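What the Arm Changed on the Returns Floor

I have worked in returns handling at Pristthorpe for long enough to have done it three different ways. 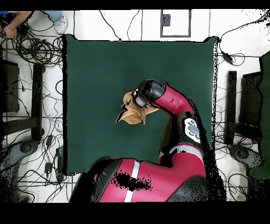 The third way is with a robot arm, and I want to write down what that has meant for the people on the floor while I can still remember the other two. Most of what I read about automation comes from people who sell it or people who are afraid of it. I am neither. I run a shift, and I have opinions about tables.

Returns work is dull to describe. Soft goods come back in bags. Somebody opens the bag, takes the thing out, looks at it, decides whether it can be sold again, and puts it where it belongs. A full shift at our building used to mean over 1,000 items across the line. Every one of them had to be picked up by a hand, and the hand belonged to a person whose shoulder hurt by two in the afternoon.

When the company announced the arm, the letter said it would "free staff for higher-value tasks." Everyone has read that sentence somewhere. Salma Nasr pinned it to the board by the lockers and drew a question mark next to it, and the question mark stayed up until October. I thought it was a fair question. What tasks? Who would decide their value? Would they pay more?

I can answer parts of it now. The arm picks things up and puts them down. Soft things are hard for it. A shoe box has corners and stays the same shape, but a plush toy or a sweater is a different shape every time it lands, and a gripper that closes a little too far to one side comes away with a pinch of cloth or with nothing. So a lot of the early work fell to us. We laid items out, watched, cleared the ones it couldn't manage, and started again. The software we log this in is called Surura, and for the first stretch I spent more time typing into Surura than I did handling goods.

That is my first complaint. The lifting went down and the watching went up, and watching is work. It was not counted as work when the staffing was drawn up. The plan assumed one person could look after the arm and also keep up with a sorting bench. Anyone who has tried that knows what happens. You look away to fold something, and when you look back a sleeve is hanging off the side of the tray. Gwion Owen, who has better concentration than anyone else on my shift, asked to be taken off it after a few weeks. He said he went home more tired than when he was lifting bags. I believed him, and I had felt it myself.

My second complaint is about who gets asked. The people from Drakos who set the arm up were polite and knew their machine well. They talked to the site manager and to the engineers. They did not talk to the sorters until the placement rules were already written. The rules had us put each item down flat, one at a time, facing the same way. Trinity Blackwood had been sorting for years and could have told them in a minute that stuffed toys don't lie flat and that turning each one costs more time than it saves. The rules were changed in the end. It took 28 shifts, by the log, and the change was more or less what she had said at the start.

I don't think this was bad faith. I think there is a habit of seeing the job as the motion of the arm - pick, move, release - and everything else as something that sorts itself out. The rest of the job was in people's heads. We knew which seams go first, and which kind of damage a customer will notice. We knew the smell of a bag that has been stored in a basement. The arm has no use for any of that. The building still does, because a toy with a split seam that goes back on a shelf comes back to us a month later.

Now for the other side, because there is one.

Tapio Heinonen has a bad back and was close to leaving. He now does inspection only, with a chair and a decent lamp, and he is the best inspector we have. Under the old arrangement his knowledge was going to walk out of the door with him. Two other people on light duty have been able to stay as well. I would not give that up. If the choice were between going back to the old line and keeping what we have, I would keep what we have.

The pace has changed too, and I did not expect to like it. People used to race each other, partly out of pride and partly because the targets were set to the fastest of us. The arm doesn't race. It goes at its own speed and stops when it is told to. The talk on the floor is calmer. There is also less of it, I should say. When everybody stood along the same bench you heard about everyone's kids and everyone's car. Now we are spread out, and a new starter can go a whole shift speaking only to me.

The pay question is the one that matters most and the one that has moved least. The people who tend the arm have learned a good deal. They know when to stop it and how to clear a bad grip without hurting themselves or the equipment. They can tell from a log entry what went wrong. At Joltix, across the river, that is a graded job with its own rate. Here it is still listed as general sorting. Silvia Skála has put the case to management in writing twice, with the duties set out line by line, and has been told both times that it is under review. If the tasks are of higher value, as the letter said, then the value should show up somewhere other than the letter.

What I would ask of any workplace about to do this is fairly modest. Staff the watching as a job of its own. Bring the sorters in before the rules are written, and pay them for that time. Rotate people off the arm, 20 minutes at a stretch if it is a busy day. Keep a bench where people can stand near each other. And settle the grade before the machine is switched on, when there is still some goodwill to bargain with.

We have a second arm planned for the spring. I have sent in a list of names for the setup meetings, and Trinity's is at the top of it. I am waiting to hear back.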